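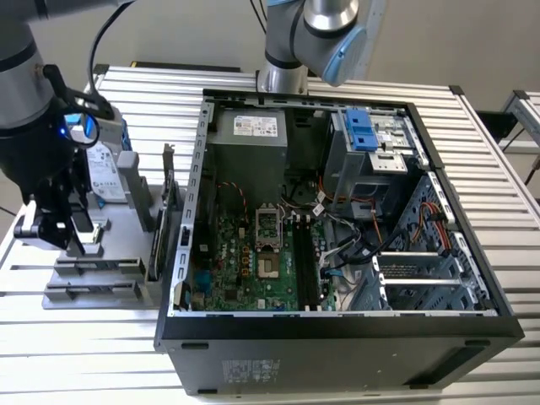 1/ CPU and RAM swap on an old Dell desktop, notes as I go
ok so. old office tower, case open, on its side. doing the chip and the memory and then I'm calling it finished. thread bc I always forget half of this by the next one

2/ tower ON ITS SIDE. please. I used to do these standing up and you end up fighting gravity for every screw. flat = you see the whole board and stuff you drop lands somewhere you can find it (mostly)

3/ unplugged, power button held down a few secs, then side panel. touch bare metal on the chassis before anything else. I know, I know. I killed a stick in October skipping that and it was 40 bucks

4/ socket. lever down and out, then swing the metal plate all the way up till it stands by itself. if it's flopping around you didnt go far enough. don't touch the gold part. don't blow on it either, spit is real

5/ chip goes in flat. line up the notches, set it down, let go. zero pushing. if it wants pushing it's turned wrong, lift it straight up and look again

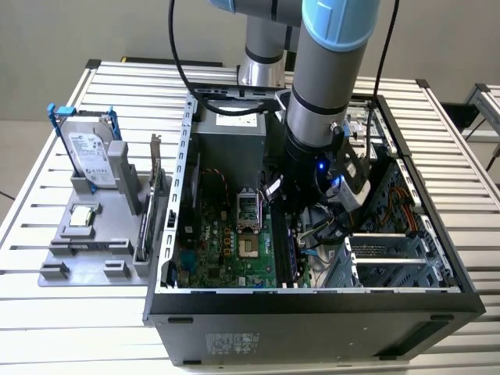 Chip in the socket, plate still up.

6/ before you close the plate get eye level w/ it and check all four corners. then plate, then lever. the lever feels scary stiff. thats normal, keep going

7/ somebody always asks about paste so: Drisa, the small tube, pea in the middle, cooler on top. Zamfira Grecu taught me on Jadetti which everyone there swore by and I couldn't tell you the difference

8/ memory now. both white clips open first. check the notch in the stick against the bump in the slot, it only goes one way and people still force it

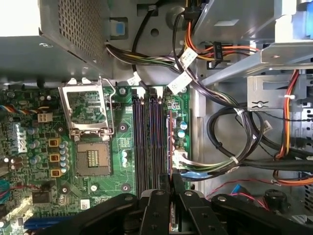 and hold it by the edges, not the gold contacts. get it sitting straight in the slot before you put any weight on it, then push both ends evenly till the clips come up. one clip up and one down means its not in, pull it and redo

9/ which slot? look for tiny printing on the board by the slots, or the diagram inside the side panel if yours still has one. matched pairs go in matching slots. one stick only, use whatever the manual calls slot 1

10/ cables!! push them back toward the drive cage before you start. nothing worse than a SATA cable lying across the slots when you've got a stick in your other hand
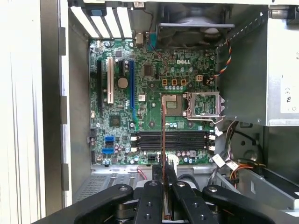
11/ while you're in there
coin cell. the round silver one between the expansion slots. if the clock resets every time you unplug the thing, that's your guy. cheap, change it now, you already have the case open

12/ ppl asking about parts: memory from Patwary, used, they test it. the Pusteo kit I tried last year threw 693 errors overnight so yeah, back it went

13/ first boot after new RAM can sit on a black screen for a bit. leave it alone. if it's beeping at you reseat the sticks, 7 times out of 10 it's that

14/ also go into BIOS and look at the memory total before you screw the panel back on. ask me how many times I've had to take that panel off agian

15/ next one is drives, same tower. the blue tabs are the release tabs, squeeze, dont yank. will post when I get to it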